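Ticket 1144
Product: Himeo tableware, dark range
Site: Graduddale canteen
Opened by: Christos Raptis
Status: Monitoring
Priority: Low

Reported problem
Round pieces from the dark range rock when set down on the gray wood-grain tables in the serving area. The same pieces sit flat on the steel counter in the dish room. First noticed in January, after the tables were replaced. Batch number on the carton is 833.

Log

09:10 Took six pieces from the shelf and set each on the steel counter. No movement on any of them. Moved all six to table 4. Two rocked when pressed at the rim.

09:35 Turned the two pieces a quarter turn at a time. The rocking stayed with the table position and did not follow the piece. Table 4 checked with a straightedge: low spot near the middle, along the grain. 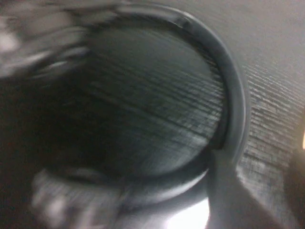
09:50 Repeated on table 7 with the same two pieces. No rocking at the center or at either end. Bases wiped and checked for grit and glaze drips, none found. Put both back into service.

10:20 Called Somogyi, who supplied the tables. They asked for the order number (934) and the straightedge reading. Sent both.

14:05 Reply from Somogyi: table 4 top to be swapped under warranty. Part ships from Livden.

Workaround
Use table 4 for trays and cutlery until the new top is fitted. Do not shim the pieces with felt pads, they come off in the dishwasher.

Next action
Repeat the rim test on table 4 after the swap. Close if no movement.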